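Washing and Storing Fleece and Long-Pile Blankets

Long-pile blankets are almost always polyester. The fibre itself is hard to damage with water, but it softens at a fairly low heat, and most matted blankets have been spoiled in the dryer. The method below covers washing, drying, restoring the pile and putting the blanket away for the summer. It does not cover wool, mohair or anything with a heating element.

What you need

A front-loading machine with a drum of 7 kg or more
Liquid detergent for delicates
White vinegar
A soft-bristled brush, such as a clean pet brush or clothes brush
A cotton storage bag

Powder detergent can be used if nothing else is available, but it tends to lodge at the base of the pile and needs an extra rinse. Do not use fabric softener. It coats the fibres and makes them cling together in clumps.

Step 1: Check the label and the drum size

Read the care label first. If it gives a lower temperature than the one used here, follow the label. Put the dry blanket in the drum and press down lightly with a flat hand. There should be a clear gap of a hand's width at the top. If there is no gap, use a launderette machine.

Step 2: Shake out and treat stains

Shake the blanket outdoors, holding it by the short side. Turn it and repeat from the other end. Hair and grit left in the pile will be worked further in by the wash.

Treat marks with a little detergent diluted in cold water. Dab it on with a white cloth, working from the outside of the mark inwards. Do not rub. Rubbing twists the pile tips together and the patch will show after drying. Leave for ten minutes.

Step 3: Wash

Wash the blanket on its own. Cotton towels shed lint, and the lint is difficult to remove from dark colours.

Temperature: 30 degrees
Programme: delicates or synthetics
Spin: 800 rpm, and never above 1,000
Detergent: half the normal dose
Vinegar: 4 tablespoons in the softener drawer
Extra rinse: on

Blankets in two strongly contrasting colours should have a colour catcher sheet in the drum for the first 2 washes. Check squares and stripes in a pale shade pick up loose dye more visibly than a plain blanket does.

Step 4: Dry

Take the blanket out as soon as the programme ends. Hang it over two parallel lines or the top of a large airer so that the weight is shared. Pegging it along one edge will stretch the border. Turn it once, halfway through.

A tumble dryer may be used on its lowest setting if the label allows it. Stop it every fifteen minutes, shake the blanket and refold it. Remove it while slightly damp and finish in the air.

Step 5: Raise the pile

When the blanket is fully dry, lay it on a made bed and brush in short strokes, first against the lie of the pile and then with it. Work in strips from one end to the other. Keep off any printed or sewn motif. Finish by lifting the blanket clear of the bed and letting it fall again a few times, which separates the tips and shows any flat areas still to be brushed. 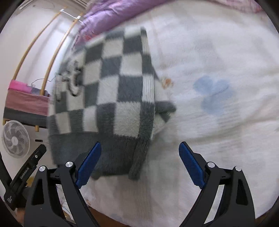 Step 6: Fold and store

Fold in thirds lengthways, pile side in, then roll loosely from one short end. Place in the cotton bag and store on a shelf with nothing on top. Vacuum bags save space but leave creases in long pile, and these may need a second brushing in the autumn.

Between washes, air the blanket for an hour on a dry day. A full wash every two months is enough for one in nightly use.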